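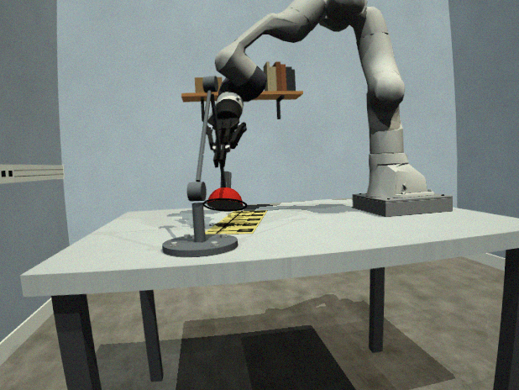 Robot arm with a red-shaded desk lamp, computer rendering

Movby Film Catalog
Set-up Guide for Member Libraries
Section 2: Entering and Maintaining a Film Series

Revised July 8, 2023

Before you begin

This section covers the creation of a series record, the attachment of individual films to it, and the settings that control the order in which patrons see those films. It applies to any group of titles that share characters or a continuing story, including sequels, prequels, spin-offs, and television specials issued on disc. Box sets are treated separately in the section on physical items.

You will need an account with Editor rights. Accounts with Desk rights can view a series record and place holds against its titles, but the Edit button will be gray. Ask your branch administrator to change the account type if necessary, then sign out and sign in again.

The Urholm films are used throughout this section. The Nitdale Public Library holds the full series, and its record has most of the complications that staff are likely to meet: a reboot, a spin-off set before the first film, and one title released under different names in different countries.
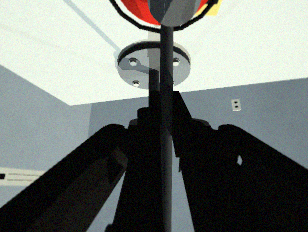 Huw Prothero

Creating the series record

1. From the main menu, select Catalog, then Series, then New Series.

2. In the Series Name field, type the name as patrons would say it. For the example series, type Urholm. Do not add the words "series," "saga," or "universe" unless they appear on the packaging of every title.

3. In the Other Names field, type any further names by which the series is known, with a semicolon between each. These names are searched but are not displayed.

4. Choose a Series Type. The options are Single Story, Shared Setting, and Loose Grouping. Urholm is entered as Shared Setting, as the spin-off has a different lead character.

5. Enter a short description. The field holds 300 characters, including spaces. Leave out the plot of any film after the first.

6. Select Save as Draft. The record receives a series number, which appears at the top right of the form. Write this number on the series worksheet.

Note: A draft record is not visible in the public catalog. It remains a draft until the steps under "Publishing the record" have been completed.

Caution: Check for an existing record before you select Save as Draft. Two series records with the same name can be created without a warning, and holds placed on one will not carry over to the other. Merging duplicates requires an administrator.

Adding films to the series

Each film must already have its own title record. If a title record is missing, create it first by following Section 1.

1. Open the draft series record and select the Titles tab.

2. Select Add Title. Search by title, director, or item barcode.

3. Check the year and running time against the case. Remakes often share a title with the earlier film, and the search results list them together.

4. Select the correct title and choose its role in the series:

Main Film: a numbered or principal entry.
Spin-off: a film centered on a character or place from a main film.
Reboot: a film that begins the story again with a new cast or setting.
Related: a documentary, short, or special.

5. Select Attach.

6. Repeat for each film. A series record can hold up to 24 titles. For a longer series, create a second record and link the two with the Continued In field.

A film may belong to more than one series. A crossover film should be attached to each series whose lead characters appear in it, and its role may differ from one to the next. Tsegaye, for example, is a Spin-off in the Urholm record and the first Main Film in its own record. A cameo is not sufficient grounds for attaching a title.

Note: Attaching a film does not change its shelf location. Branches that shelve series together must update the location of each copy separately.

Titles with more than one name

Films are sometimes retitled for release abroad, or renamed between the theater and the disc. The third Urholm film is held in two editions with different names on the case. Both must lead to the same record.

1. Open the title record, not the series record.

2. In the Display Title field, enter the name printed on the edition most of your copies carry.

3. In the Alternate Title field, enter the other name. Include the subtitle if there is one.

4. Under Copies, select each copy and confirm that the Case Title matches the name on that item. Desk staff rely on the Case Title when pulling holds.

5. Select Save.

Working titles reported in the press before a film's release should not be entered as alternates. If a pre-release record was created under a working title, correct the Display Title on the day the studio's final title is confirmed and delete the old name.

Setting the viewing order

Patrons frequently ask in which order a series should be watched. Movby can store two orders for each series and will show both in the public catalog if both are complete.

1. On the Titles tab, select Order.

2. Under Release Order, select Fill from Dates. The films are arranged by the year in each title record. Where two films share a year, drag them into the correct positions by hand.

3. Under Story Order, drag the films into the order in which their events take place. Fill from Dates is not available here.

4. For a film that takes place at several points in the story, place it by its earliest major scene. Prologues lasting less than a few minutes are disregarded.

5. Leave a reboot out of the Story Order of the original films. Select the film, then select New Timeline. A dividing line will appear above it.

6. Select the order that is to appear first. The default is Release Order, and member libraries are asked to keep it unless there is a strong local preference.

7. Select Save.

Caution: Selecting Fill from Dates a second time erases any changes made by hand. There is no undo. Copy the order onto the series worksheet before refilling the list.

Note: Where sources disagree on the Story Order, use the order given by the studio on its packaging. If the packaging is silent, leave the Story Order blank. An incomplete Story Order is hidden from patrons.

Ratings and age notices

The series page displays the highest rating found among its titles. A series that begins with a PG film and ends with an R film will therefore show R at the top of the page, with individual ratings listed beside each film.

1. Select the Ratings tab.

2. Confirm that every title shows a rating. A dash means that the field in the title record is empty.

3. Where a film was issued in both a rated and an unrated cut, check that each cut has its own title record and that both are attached.

4. If your branch uses age notices, select Show Notice and choose the wording from the list. Free text is not accepted in this field.

Do not alter a rating to bring it in line with others in the series. Comments from patrons on the suitability of a film should be passed to the branch administrator.

Publishing the record

1. Return to the Summary tab and select Check Record. Movby lists any missing fields in red.

2. Correct each item on the list. Items in yellow are advisory and may be left.

3. Select Preview to view the page as patrons will see it. Read the description once more for spoilers.

4. Select Publish.

The page normally appears in the public catalog within the hour. The search index is rebuilt overnight, so a new series may not be found by name until the following morning. A direct link to the page will work in the meantime.

When the Urholm record was first published at Nitdale, nearly all of its Spin-off titles had been attached as Related, and they were missing from the viewing order as a result. Titles with the role Related are never included in either order. If a film is absent from the published page, check its role before reporting a fault.

Maintaining the record

A series record should be reviewed whenever a new film in the series is ordered, and in any case once a year. Member libraries carry out the annual review in October.

During the review:

1. Attach any films added to the collection in the past year.

2. Remove titles for which no copies remain. Select the title, then Detach. The title record itself is kept.

3. Confirm that the Story Order still holds. A new prequel will usually displace the first entry.

4. Enter the review date and your initials in the Notes field.

Note: The Notes field keeps the most recent 1,000 characters. Older entries are removed from the top as new ones are added. Print the field before it fills if your branch retains a paper history.

If a record will not save

Record is locked: another editor has the record open. Wait until that person has closed it. A lock left by a lost connection clears when the other account signs out.

Title limit reached: the record is full. Use the Continued In field as described under "Adding films to the series."

Duplicate position: two films occupy the same place in an order. Open the Order screen, move either film, and save again.

Unknown role: the title was attached under an earlier version of Movby. Detach it, attach it again, and choose a role from the current list.

For any other message, note the exact wording and the series number and forward both to your branch administrator. Section 3 describes the entry of cast and crew credits.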